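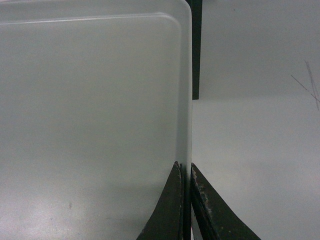

4　半透明容器の使用実態

4.1　対象とした容器と分類の手続き

本章では、Jondavora住まい方調査で記録した収納容器のうち、プラスチック製の半透明容器を取り上げ、その置き場所、収納物、表示の有無、および居住者による評価を検討する。調査対象は集合住宅Toviaに居住する77世帯であり、各住戸の台所、居室、押入れ、洗面所および玄関まわりを調査範囲とした。ベランダと共用廊下の物置は、世帯ごとの利用条件が大きく異なるため範囲から除いた。

記録した容器の総数は691点である。容器とは、内部に二つ以上の物品をまとめて入れることができ、中身を入れたまま人の手で持ち上げまたは引き出すことのできる箱型の用具を指す。造り付けの引出し、衣装だんすの引出し、紙袋および布袋は含めない。購入時の外箱をそのまま収納に転用している場合は、居住者が今後も使い続けると答えたものに限って容器に数えた。菓子の缶や靴の箱は、この基準によって対象に入ったものが多い。

容器の側面は、見通しの程度によって透明、半透明、不透明の三つに区分した。透明とは、容器の外から中の文字が読めるものをいう。半透明とは、中に物があることやその明暗は外から認められるが、文字や細かな模様は読み取れないものをいう。不透明は、側面から中の物を一切確認できないものである。網目状のかごや格子状の箱は、素材そのものの透過性とは別に視線が通るため、その他として扱った。

この区分を現場で安定して適用するため、調査員は同一の試験紙を容器の内側に差し入れ、側面越しに見たときの状態を記録した。試験紙には大小の文字と色の帯を印刷してある。中身を動かすことに居住者が同意しなかった容器では試験紙を使わず、外観のみで判定した。判定が二名の調査員の間で分かれたものについては、住戸を離れる前に協議して区分を決めている。同じ容器でも、中身が側面に接している部分と離れている部分とでは見え方が変わる。試験紙は側面に密着させず、容器の奥行きの中央に立てることとした。

以上の手続きにより半透明と判定された容器は200点であった。以下ではこれを半透明容器と呼び、分析の対象とする。色は白色系が大半を占め、淡い青や緑を帯びたものが少数みられた。形状は、蓋をかぶせる箱型、前面を引き出す引出し型、上部が開いた浅型の三種に分かれる。

4.2　形状と素材の特徴

半透明容器の外観は、製造元が異なっていても互いによく似ている。典型的なものは、広く平らな側面をもち、上部に一段盛り上がった縁の線が水平に走り、角が丸くまとめられている。図4の容器にもこの特徴が認められる。白くくもった側面は乳白色の鈍い光沢を帯び、模様も表示もない広い面となっている。これに対し、側面の端にあたる細い部分は厚みがあり、面の部分より明るく見える。

図4　白色半透明の収納容器。平滑な側面と、丸みをもつ上部の縁。

容器を持つとき、手がどこに掛かるかは形状によって異なる。持ち手のくぼみを備えた容器では、居住者はほぼ例外なくそこに指を掛けた。持ち手をもたない容器では、縁の張り出しの下に指を入れる、側面の端をつまむ、底に手を差し入れるといった方法が併用されていた。とくに棚に密着して並べられた容器では、両側に手を入れる余地がなく、手前に見えている縁や角だけを頼りに引き出すことになる。聞き取りでは、このような容器について「最初のひと引きが重い」「少し斜めにしてから出す」という説明が得られた。

縁の段差は、容器の剛性を確保するとともに蓋の受けとなる部分である。同時に、使用の場面では指掛かりとしての役割も担っている。製品の説明書で持ち手とされていない箇所が日常的な持ち手になっているという点は、容器の寸法計画を考えるうえで見過ごせない。縁の張り出しが小さい容器では、中身が重くなるほど引き出しにくいという訴えが増えた。反対に張り出しの大きい容器は扱いやすいと評価されたが、並べたときに側面どうしの間に隙間ができ、棚の幅を使い切れないという不満が伴った。

素材の経年変化についても記録を行った。使用年数の長い容器では、側面のくもりが増して中が見えにくくなったという回答がみられる。ただし、この変化が素材の劣化によるのか、表面の細かな擦り傷や付着した汚れによるのかを、本調査の方法で区別することはできない。住戸での観察に際しては清掃前の状態をそのまま記録し、見通しの判定もその状態で行った。

4.3　置き場所と収納物

半透明容器が最も多く置かれていたのは押入れであり、居室の棚、洗面所、台所がこれに続いた。玄関まわりでは少ない。押入れでは蓋つきの箱型と引出し型が混在し、上段に箱型、下段に引出し型を置く例が目立った。上段の箱型は、居住者の目の高さに近いか、それより上に位置する。この高さでは蓋を開けて中をのぞくことが難しく、側面からの見え方が中身を知る主な手掛かりとなる。

収納物は、季節外の衣類、寝具の付属品、子どもの工作材料、書類、電気製品の付属品、掃除用品の予備など多岐にわたる。台所では乾物や保存食の買い置きに用いられ、洗面所ではタオルや詰め替え用の洗剤に用いられていた。中身の性質を一種類に限定している容器と、複数の種類を混ぜている容器とを比べると、押入れの奥に置かれたものほど混在の割合が高い。居住者は奥の容器を「とりあえず入れる所」「行き先の決まらない物の箱」などと呼び、手前の容器とははっきり区別していた。

透明容器との使い分けも世帯ごとに意識されている。透明容器には、文具や裁縫道具のように、細かな物を目で選んで取り出すものが入る傾向があった。半透明容器には、量のまとまった柔らかい物が入る傾向がある。後者については、中が見えすぎないことを利点に挙げる居住者が多い。居室の棚に並べた場合、透明の容器では中の色が外に出て落ち着かず、不透明の容器では何が入っているかわからなくなる、という説明である。半透明という中間の性質が、室内の見た目と探しやすさの両方に配慮した選択として受け止められていることがうかがえる。

もっとも、この評価は容器を選ぶ時点の判断であり、使用中の実感とは必ずしも一致しない。衣類の場合、白や灰色の物どうしは側面越しにほとんど区別がつかない。濃い色の衣類が一枚でも側面に接していると、箱全体がその色の物で満たされているように見える。ある世帯では、紺色の敷布を手前に入れた箱を冬物の箱と取り違え、二度にわたり押入れから降ろしていた。側面から得られる情報は、中身の量についてはかなり信頼できるが、種類については収め方に強く左右される。

量の情報は、補充や整理の時期を判断する場面で用いられていた。台所の買い置きでは、容器の上部に空きが見えることが買い足しの目安となっている。書類の箱では、側面に紙の端が詰まって見える状態になると、年度の替わりを待たずに整理を始めるという回答があった。このような用い方には、蓋を開けずに済むこと、容器を動かさずに済むことの二点が関わっている。

4.4　側面の表示

半透明容器200点のうち、何らかの表示が付けられていたものは145点であった。表示には、粘着式の札、紙片を透明の粘着テープで留めたもの、容器に直接書き込んだもの、内側に紙を差し入れて外へ向けたものが含まれる。札の位置は正面の中央または上部が多いが、押入れの使用では短辺の側に貼り直した跡のあるものもみられた。容器の向きを変えたことで元の札が見えなくなり、新しい面に札を加えた例である。古い札が残されたまま内容が食い違っている容器もあった。

表示の文言は、物の名称を書くもの、使う人を書くもの、使う時期を書くものに大別できる。名称の書き方には粗密があり、「タオル」「電池」のように一語で済ませるものから、品目を細かく列挙するものまで幅がある。列挙式の札は作成時には正確であるが、更新される機会が少ない。中身の一部が入れ替わっても札はそのままにされ、居住者は札の文言よりも箱の位置を頼りに探していた。一語の札は大まかであるぶん内容とのずれが生じにくく、家族の間でも共有されやすい。

内側に紙を差し入れる方法は、半透明容器に特有の扱いとして注目される。紙を側面に密着させれば、文字は外からある程度読み取れる。紙が中身に押されて傾いたり、側面から離れたりすると、文字はたちまち判読しにくくなる。このため居住者は太い筆記具を用い、文字を大きく書き、紙の四隅を内側から留めるなどの工夫をしていた。容器の表面を汚したくない、糊の跡を残したくないという理由のほか、別の用途に回すときに紙を抜くだけで済むことが利点に挙げられている。

表示のない容器は、必ずしも管理が行き届いていないことを意味しない。洗面所のタオルの箱のように、置き場所と中身の対応が長く変わらず、毎日開閉される容器では、表示は不要とされていた。他方、押入れの奥にあって表示のない容器では、居住者自身が中身を答えられない場合があった。調査では、箱を開ける前に中身を口頭で挙げてもらい、その後に実際の中身と照合している。答えが最も不確かであったのは、表示がなく、かつ中身が混在した奥の容器であった。

4.5　片付けの手順と容器の扱い

表示と見通しの効果は、容器を静止した状態で眺めるだけでは捉えきれない。そこで、協力の得られた世帯に、季節の衣類を入れ替える作業をふだんの手順で行ってもらい、その経過を観察した。観察は主として5月に実施し、作業の開始と終了の判断は居住者に委ねた。

手順には、すべての箱を先に床へ降ろすものと、一箱ずつ降ろして戻すものがあった。前者は居室の床面を広く使う。箱を並べて比べられるため、同じ種類の物が別々の箱に分かれていることに気づきやすく、その場で箱の割り当てを改める行動が多く観察された。後者は狭い部屋でも行えるが、戻した箱にあとから入れるべき物が見つかり、再び降ろす動作が繰り返された。箱の総数が多い世帯ほど前者の手順を避ける傾向があるものの、部屋の広さとの関係も強く、両者を切り離して論じることは難しい。

いずれの手順でも、箱を引き出してから蓋を開けるまでの間に、居住者は側面を一度見ている。札がある場合は札を読み、札がない場合は箱をわずかに傾けたり、窓の側へ向けたりしていた。半透明の側面は、背後または横から光が入ると中の明暗がはっきりする。押入れの中では光が正面からしか届かず、この性質が生かされない。居住者が箱を部屋の側へ少し引き出すのは、出し入れのためだけでなく、中を見るための動作でもあると解釈される。

重さの確認も手掛かりとして用いられた。縁に指を掛けて手前側を少し浮かせ、その重さで空かどうかを判断する動作である。この動作は札のある容器でもみられ、表示では示されない量の確認に充てられていた。側面の見え方から量を判断できる箱では、浮かせる動作が省かれることが多い。ただし暗い場所ではこの限りでなく、照明のない押入れの下段では、半透明容器と不透明容器の扱いに目立った差は認められなかった。

作業の終わりには、空になった容器の処置が問題となる。空の容器を押入れに戻す世帯、別の部屋で使う世帯、重ねて物置に移す世帯に分かれ、処分すると答えた世帯は少ない。容器の側から見れば、空の状態は次の収納物を待つ期間にあたる。調査の記録表Prerkisでは、空の容器にも番号を与え、次の訪問時に中身が入ったかどうかを追跡した。空の容器は、短い期間のうちに行き先の決まらない物で満たされる例が多く、先に述べた混在した箱の発生と結びついている。

4.6　容器計画への示唆と本章の限界

以上の結果から、収納空間の設計において考慮すべき事項をいくつか挙げることができる。第一に、棚の内法寸法は容器の外形だけでなく、縁に指を掛けて引き出す動作を含めて定める必要がある。棚板と容器上端との間に手の厚みが入らない場合、居住者は側面の端をつまんで引くほかなく、容器が斜めになって隣の箱に当たる。第二に、押入れの照明は正面からの光だけに頼らず、側方からの光を得られる位置を検討することが望ましい。半透明容器を多く用いる世帯では、照明の位置によって側面から得られる情報が変わる。

また、表示の位置は、容器をどの向きで置くかが決まってから定めるべきものである。容器の製造にあたるMarchukへの照会では、札を差し込む枠を正面に設けた型と、枠のない型の双方が供給されているとの回答を得た。本調査の住戸では、枠のある容器でも枠を使わず、別の面に札を貼る例がみられた。使用時の向きが一様でない以上、正面に固定した枠の有効性は住戸の収納の奥行きに依存すると考えられる。

本章の分析には次の制約がある。対象は一つの集合住宅に限られ、住戸の押入れの寸法がほぼ共通している。戸建て住宅や、押入れのない住戸における使い方については別の調査を要する。見通しの判定は調査時の照明のもとで行ったため、時刻や天候による見え方の違いを十分に反映していない。夜間の観察は協力世帯の負担を考慮して実施しなかった。さらに、中身の口頭での回答と照合については、調査員の立ち会いそのものが居住者の注意を高めた可能性がある。

なお、容器の購入時期と購入の動機に関する回答は本章では扱わず、転居時の持ち込みと買い足しの経過をあわせて次章で検討する。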